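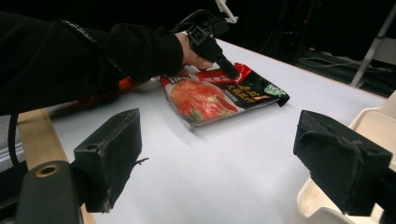
Unit 2: Film packaging and why it is hard to recycle

Most flexible food packaging is made of several thin layers bonded together. One layer carries the print, one keeps out air and moisture, and one melts to form the seal. Each may be a different material. A snack package like the crumpled one on the white table weighs very little, and once it has been crumpled it tends to stay small and bunched up. Sorting lines are set up for bottles, cans and cardboard, so small light items often fall through the screens and go out with the residue.

Terms to know for this unit: barrier layer, seal layer, residue, contamination, mono-material.

Mono-material film uses one family of plastic for all layers. It is easier to reprocess, but the barrier is usually weaker and shelf life can drop. We will compare the two types using the Berivero case in the reader - skip the appendix, it uses older definitions.

Reading for next time: Bouchard, chapter 2, up to the section on inks. Declan Hulme's short piece on collection costs is optional.

Assignment: choose one packaged food and write 50 lines or fewer on what each layer has to do. Do not guess at materials that are not on the label. Drafts go to Lerato Chauke by noon. The term paper (3000 words) is due in June and may build on this.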